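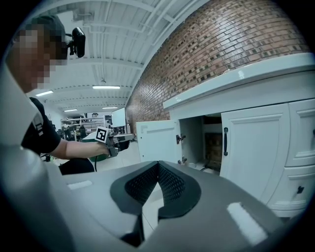 Gray hand-held gripper with marker block, next to an open base cabinet.

Pliken Align
Trajectory software for hand-held grippers

Pliken Align takes video from hand-held grippers and a head-mounted camera and turns it into one set of tool paths on a shared clock. It runs on a Linux workstation and does not need a network connection.

What it does
Tracks each gripper in six degrees of freedom from its own wide-angle video
Reads square markers on the gripper body to tie the views together
Estimates finger opening for every video image
Flags stretches where tracking drops out, such as when a tool is deep inside a cabinet
Exports paths to the Drirnico planner or to plain CSV

Cabinet doors and drawers
The Eder module fits a hinge axis or slide direction to each door or drawer motion. It needs 2 clean passes per door and 3 per drawer.

Licensing
Part 2539: Pliken Align, single workstation
Part 3333: Pliken Align with Eder module
Both include updates through December. Grippers, cameras and printed markers are sold separately. Orders and support are handled by Nastdale.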